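Skimarus Digital Library
Search articles, authors, keywords Advanced search Go

We use cookies to remember your settings. By continuing to read you accept our cookie notice.

3.2 Where small kitchenware rests between uses

In the first part of the study we asked households where a cup goes after it is washed. The answers, 843 in total, showed that many people do not return the cup to a cupboard at all. It stays on the rack until somebody needs it again. We call this habit "open resting", following the earlier Pledo survey, and we treat the rack as a storage place of its own.

Two types of rack were compared. The wire type keeps several cups close together. The wooden type, with slats and pegs, takes more room on the table but was often described as nicer to look at. Participants were not told which type we expected them to prefer. 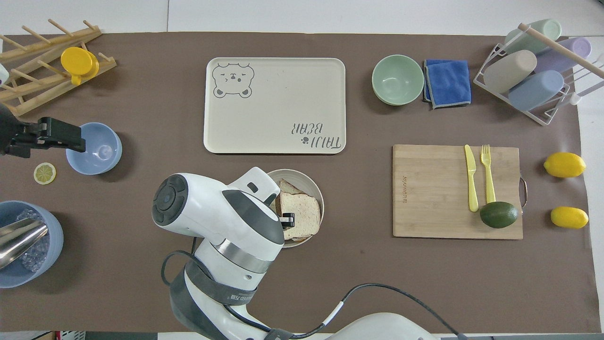 Figure 4. Tabletop with a brown mat, a wooden dish rack and a white wire drying rack, both holding cups on their sides.

The position of the cup was also of interest. A cup laid on its side is easy to take, but its opening stays uncovered, and some participants considered this less clean. Others turned the cup upside down at home — mostly those who cook every day. We could not find a clear relation between this choice and the size of the kitchen.

Items used for cold drinks formed a separate group. Ice, the scoop and the lemon were usually wanted near each other, while bowls and trays were accepted almost anywhere on the table. In the Ocampo apartments, where the counter is short, 15 households kept the ice on the floor beside the table, which we did not expect. These cases are discussed in Section 4.

Comments (3)

Clekatitz: Was the cloth towel counted as a resting place too? In my home the cups dry on it.

Reply from the authors: It was coded as "other surface". The table is in Appendix B.

Clekatitz: Thank you, I found it. The row for bowls seems to be missing.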